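Progress report to the Nørgaard small business fund
Project: Wavano mobile app for independent repair shops
Report date: 12th November

Work since the March report

The Android version of Wavano went into the Play store at the end of summer, three weeks later than planned. The first two submissions were sent back. One was missing a link to the privacy policy, and the other asked for location access that the app does not use. Both were small fixes, but each one put us at the back of the review line again.

The app now covers booking, repair status, and payment on pickup. Photo upload works on newer phones but still fails on some older ones when storage is nearly full. Suditz, who are doing the development under contract, have found the cause and expect to ship a fix in the next release.

Shops and customers

We set a target of 1000 installs by the end of this reporting period and passed it in the last week. 96 shops have opened an account. Of these, 34 are on the paid plan and the rest are still using the free listing. Most of the paying shops joined after we added text reminders, so we plan to put the reminders on the first screen of the sign-up page.

Shop owners ask most often for a way to bring in their existing customer list. At present they have to type it in by hand, and several stopped halfway. A spreadsheet import is now being tested with 4 shops.

Income and spending

Subscriptions cover hosting and the text message bill, but not support time. We tried banner ads on the free listing for one month. They brought in very little and two shops complained, so the ads have been taken out. We do not plan to try them again during the grant.

Spending is within budget except for messaging. Neltel bills by the message, and reminder volume went up faster than we allowed for. We have asked them for a monthly bundle and are waiting for a quote. If it is not in by the end of the month we will cap reminders at one per booking – this can be done in the settings without a new release.

iPhone version

Design is finished and the build has started. The booking screens run on test phones. Payment has not been connected yet. We would like to move the iPhone release back to March, with no change to the total amount of the grant. Please confirm whether this needs a formal change request or can be agreed by email.

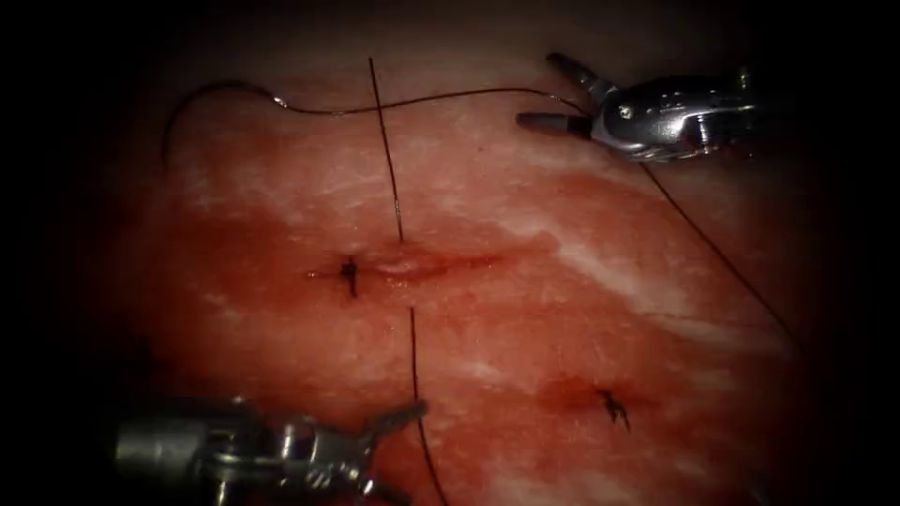 Bronwyn Tomoana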